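Rekex two-arm handling rules

We wrote these rules for the Plostandale bench and we're really happy with how well people have taken to them! They cover 184 episodes of phone handling, all recorded under version 6.

Both grippers close before the phone is lifted. Spare phones lie flat, screen up, with their long sides parallel. 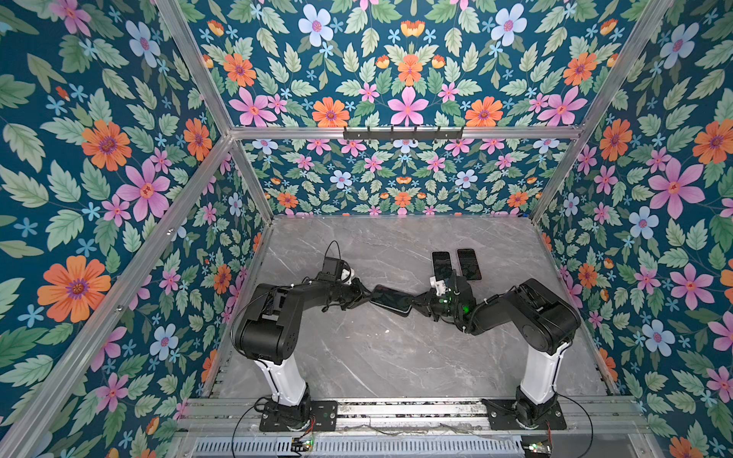

Two-arm hold, with two more phones on the table.

Keep cables clear of the joints, and stop if one snags. Pause after 20 episodes and check the mounting plate bolts.

Questions and fixes are very welcome: Irena Szewczyk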